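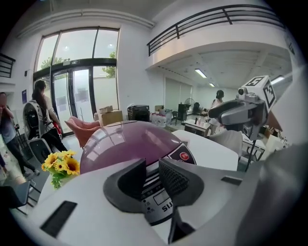
Morena De Luca thought we had all been too hard on the open day, and told the group so on the minibus home: the hand-held grippers were the only part of it that would matter in five years, and we had spent most of our time grumbling about the arm. I was one of the people grumbling. I have tried to be fair to her view in this report, though I don't fully share it.

1. The visit

Our group went to the Kedholm open day on a Wednesday in July as part of the automation module. The task was to pick one demonstration, find out what it was supposed to show, and say whether it showed it. I chose the grippers. Two others in the group took the arm, so I only deal with it where the two overlap.

The hall is a bright, high room with glass doors at one end and a mezzanine over part of it. It is laid out to look a bit like somewhere people live, with sunflowers, a pink chair and a few appliances. I found this pleasant and also slightly annoying. A room set up to look like a home is still set up by the people giving the demonstration, and I kept wondering what it would look like with somebody's washing in it.

2. What we were told

The talk before the demonstration made three claims, which I wrote down as near as I could.

Anyone can pick up a gripper and record a useful task within a few minutes.
The recordings can then be used to train an arm with similar fingers.
This is cheaper than steering the arm by hand to collect the same material.

A slide gave the size of the set used for the Nasiment project as 183 recordings of one task, with 200 as the target. When I asked what had become of the recordings that were thrown away, the answer was that the 183 were the good ones. I asked how many were bad. The speaker didn't have the figure.

3. Trying it

Visitors could have a turn. The gripper has two finger pads, one smooth and one with a fine texture. You squeeze and they close. It was heavier than I expected and after 7 goes my wrist was tired. I managed the task (moving a cup to a tray) on 4 of them, so I would not call my own recordings useful, and I doubt I was the worst in the queue.

To be fair, the first claim says a few minutes and I had around ten, with people waiting behind me. Ota, who did the same task, got the hang of it sooner and thinks practice is all I was missing. Possibly.

4. Did the demonstration show what it said?

Claim one: partly. It is easy to start and not that easy to do well.

Claim two: we saw the arm do the task 2 times. The cup was in the same place both times. Zeman asked if it could be moved to the other end of the table and was told there wasn't time before the next group. That may well be true. It still leaves the most interesting question unanswered.

Claim three: no costs were given, so I can't comment.

5. What I would ask next time

How many recordings are rejected, and who decides. Whether the person who made the recordings also placed the cup for the test. What happens with a different cup. I would also like to see a failed run, which I think would have taught us more than the two good ones.

Morena has read this section and wants it noted that none of these questions is about the gripper. I have left them as they are.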